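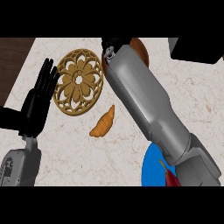 Unit 4: Calcareous stone in domestic worktops

4.1 Scope

These notes cover the selection, sealing and upkeep of marble and related stones used as horizontal working surfaces. Wall cladding and flooring are dealt with in Unit 6. Students should have read the handout on mineral hardness before the session, as the terms are used without further definition.

4.2 What the trade calls marble

In geology, marble is limestone or dolomite that has recrystallised under heat and pressure. The stone trade uses the word more loosely. A supplier's list may place under "marble" any carbonate stone that takes a polish, including dense limestones that have never been metamorphosed, and now and then a serpentinite, which is a silicate and behaves differently in almost every test described below. The name on the invoice is therefore weak evidence of composition. Ask for a petrographic report, or carry out the acid spot test in 4.5.

Veining results from impurities in the parent rock. Clay, iron oxides and organic matter were present as layers or fracture fillings and were drawn out or folded as the rock deformed. Iron compounds give yellow, tan and brown veins; carbon gives grey. Veins matter to the fabricator for two reasons. They may mark a plane of weakness, and they may differ in porosity from the ground mass, so that a sealer is taken up unevenly.

4.3 Hardness and wear

Calcite has a Mohs hardness of 3 and dolomite lies between 3.5 and 4. A steel knife will scratch either. So will quartz grit, found in ordinary household dust and on the unglazed foot rings of many ceramic vessels. Scratching from foot rings is the commonest form of wear seen on worktops in daily use and is often mistaken for staining, as the fine scratches hold dirt.

Wear is less visible on a honed finish than on a polished one. A hone taken to 400 grit has a matt surface on which light scratches can be blended by hand. A polished surface must be taken back through the whole sequence of abrasives over a wide area if the repair is not to show.

4.4 Etching and staining

The two are confused by most clients and by some fitters.

Etching is chemical loss of stone. Acids react with calcium carbonate to give a soluble salt, water and carbon dioxide. Lemon juice, vinegar, wine and many bathroom cleaners are acidic enough to dull a polish within minutes. The mark is pale and has a sharp edge. It can't be drawn out with a poultice, as there is nothing in it to draw out; it must be abraded.

Staining is the deposit of a coloured substance in the pores. The mark is darker than the stone and usually has a soft edge. Oil, tea, coffee and rust are typical. Poultices are effective on oil and moderately so on tea. Rust requires a reducing agent and should be left to a specialist, since several of the products sold for the purpose are themselves acidic.

A single spill of red wine may do both. Treat the stain first, then assess the etch once the stone has dried.

4.5 Acid spot test

Work on an offcut or on the underside of an overhang.

1. Clean the test area with water and allow it to dry.
2. Place one drop of dilute hydrochloric acid (10 per cent) on the stone. Wear gloves and eye protection.
3. Brisk fizzing indicates calcite. Weak fizzing, or fizzing only when the surface has been scratched to a powder, indicates dolomite.
4. No reaction on powdered stone suggests a silicate. Repeat at a second point before recording the result.
5. Blot, rinse with plenty of water and note the position of the test on the sheet.

4.6 Sealers

Impregnating sealers line the pores with a water-repelling or oil-repelling compound. They slow the entry of liquids and so allow time for wiping up. They give no protection against etching, which takes place at the surface.

Two products are used in the practical. Wilter is solvent-borne and is applied to dry stone only. Flosow is water-borne and has less odour, but the slab must be left for 8 hours before the absorption test is run. Do not apply one over the other. The samples in tray 242 have been left unsealed as controls and must be returned unsealed.

Excess sealer left on the surface dries to a smeared film — the fault most often reported after a first application. Wipe off within the time given on the container.

4.7 Support and jointing

Marble is strong in compression and weak in bending. Cut-outs for sinks and hobs leave narrow strips at the front and back, and these are where slabs break, commonly during carrying. Slabs should travel on edge, never flat. A cut-out should have rounded internal corners, as a square corner concentrates stress.

The Rotetti worksheet sets a base unit opening of 604 mm with no intermediate rail. Calculate the bending stress at mid-span for slabs 20 mm and 30 mm thick under a central point load, and comment on the effect of a vein crossing the span.

4.8 Before the practical

Read the safety sheet for hydrochloric acid. Bring the completed Rotetti worksheet and the absorption table from the Chow handout, with the October readings filled in. Sealed samples are weighed first, controls second.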